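Choosing a laptop processor: handout for week three
Portable Hardware, Pirkport evening course

Welcome back! Last time we took the Minia notebook apart, and tonight we get to the fun bit, the chip itself and how hard it can work inside such a thin case.
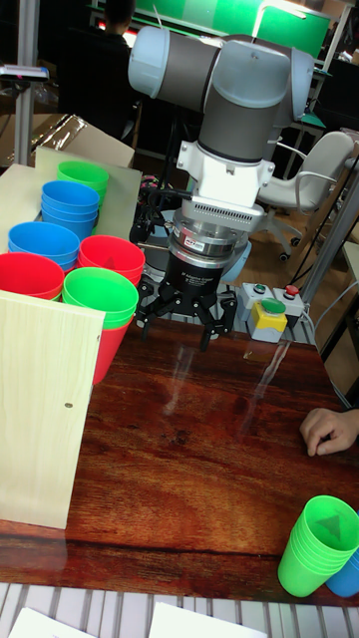
Power limits come first. A fanless notebook has to get rid of all its heat through the case, so the maker sets a ceiling on how many watts the processor may draw over time. It can go above that ceiling for a short burst (lovely for opening a big spreadsheet!) and then it drops back. A glossy tabletop, like the reddish-brown one the gripper hangs over, is a good flat place for a thin laptop; a duvet is a terrible one, and you can watch the clock speed sink.

Try it at home before next week. Run the same test five times in a row and write down every score, including the ugly ones.

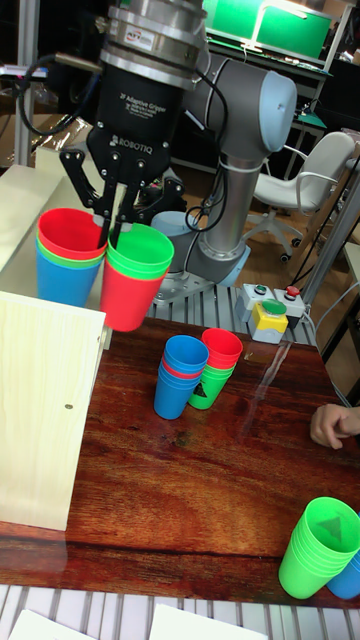
K. MacDonald
Course tutor, Portable Hardware

Now for our own numbers, which I love. On the Minia, the first multi-core run gave 3703 and the fifth gave 3355. Single-core went from 882 to 728, a bigger drop in proportion, and I'd like you to have a think about why. 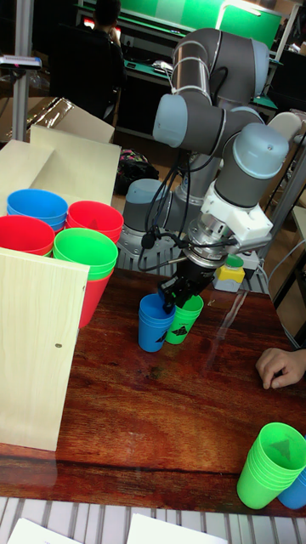

Both pairs came from the same machine on mains power, with the screen at half brightness. On battery the firmware may choose a lower ceiling again, so always note which one you used. The Mundier tablet has a switch for this in its settings, under Power, then Profile. 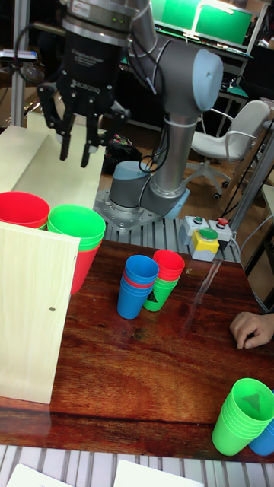

One of last term's group wrote in to say that the memory matters just as much: with a single stick fitted, the built-in graphics crawled, and a second stick helped far more than any power profile did. Quite right, and it's our subject for week four! Please bring your scores and a small crosshead screwdriver.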